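Re: [Biltcombe-list] edge padding, again

Kiran Rajput wrote:
> Has anyone padded a panel with something other than foam? Mine is shedding all over the bench.

Hi Kiran! I gave up on foam back in December (same mess, all over my socks) and went for something soft and see-through instead — much nicer to wipe down.

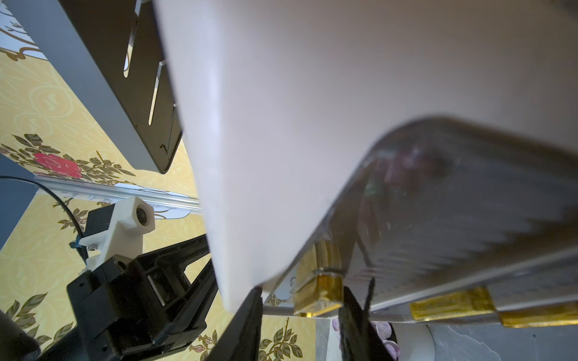 Biltcombe List Digest, Vol 37, Issue 4

Look at the thick grayish edge next to the white part, with the gold-colored tape on its underside. I'd go easy on the tape at first, you'll want to shift things!

Hemant Saxena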